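Zundano Textile Hanging Rail for Small Museums and Community Galleries
Item 314 - in stock, ships flat
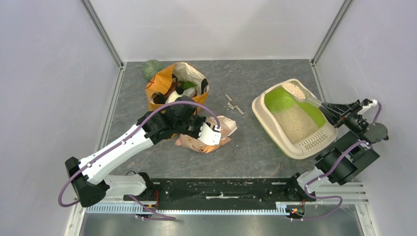
Why I make this thing

I started making hanging rails when I was helping out at a little heritage center in Julstead, the kind of place with one gallery, a gift shelf and a kitchen where all the real decisions get made. We had been lent a set of embroidered story cloths for a winter show and we had no good way to put them up. Pins were out of the question. Clips left dents. Somebody suggested a shower rod (I won't say who, she's still a friend), and I went home and started cutting wood.

The rail I sell now is a much better version of what I built that week, but the idea is the same. It holds a textile along its whole top edge, so the weight is spread out and no single spot has to do all the work. You don't sew through the piece itself. You stitch a strip of hook-and-loop to a cotton header, stitch the header to the backing, and press it onto the rail.

What you get

One poplar rail, sealed on every face
A matching length of hook-and-loop, already stapled to the front of the rail
The soft half of the strip, loose, for you to sew to your header
Unbleached cotton header tape, washed
Two wall brackets with screws
A printed instruction sheet, which Genowefa Walczak rewrote for me after she watched me try to follow my own

The standard rail is 30 inches long. I picked that length because it suits most of the flower cloths, table runners and baby carriers people call me about. If you need it longer, write to me before you order and I'll cut one for you. Longer ones come with an extra bracket for the middle.

How it goes up

Put the brackets on the wall first and check them with a level. Then do it again, please! Old buildings lie to you, and a crooked quilt is all anyone will see on opening night. Lay the textile face down on a clean sheet, press the rail onto the header starting from the center and working out to each end, then get a second person to help you lift. The rail drops into the brackets from above. There's a small locking screw underneath each one so a curious kid can't pop it out.

To take it down, loosen the locking screws, lift the whole rail off and lay it flat before you peel anything. Peel slowly, with one hand holding the header down. I say this on the sheet too, in capital letters.

How much will it hold?

I rate the standard rail for 7 pounds, and that's with both brackets in solid wood or proper anchors. Most story cloths come in way under that. A heavy wool rug is a different animal and I'd rather talk you out of it than have you send me a sad email.

A few things people ask

Is the wood safe next to old fabric? I seal it with a water-based finish and let it air out before it gets boxed. Even so, I tell everyone to put a barrier layer between any wood and a textile that matters to them. The cotton header does some of that job, but a strip of polyester film behind it does it better. If you have a conservator you can call, call them. They know more than I do.

Can we borrow one to try? Yes, I keep a couple of loaners. You pay the postage both ways and you can have one for 30 days.

Can I paint it? The front gets covered, so I wouldn't bother, but the top edge shows a little and Danjuma Balogun at the Mendmont gallery painted his to match the wall. It looked great. Let the paint cure well before the cloth goes anywhere near it.

Will it fit the Eichhorn track we already have? It will, with the adapter hooks. Add a note at checkout and tell me which track you've got - there's an older, narrower one and it takes a different hook.

Buying a set for a grant-funded show

I get a lot of orders in February, when folks are finalizing their budgets, so I put together a gallery set to make the paperwork easier. It's $300 and covers enough rails, brackets and header tape for a small room. I'm happy to write up a formal quote on letterhead, with the item number and shipping on separate lines, because I've filled out those forms myself and I know how fussy they can be. Purchase orders are fine. If your funder pays late, just tell me and we'll work it out.

Shipping and returns

Rails go out in cardboard sleeves with end caps. Check the ends when yours arrives and send me a picture if anything got crunched. Unused rails can come back within 30 days for a refund. Custom lengths can't, so measure the header edge of the textile, and measure it lying flat.

Questions go to Temitope at the order desk, mornings are best. If it's a strange question she'll hand the phone to me.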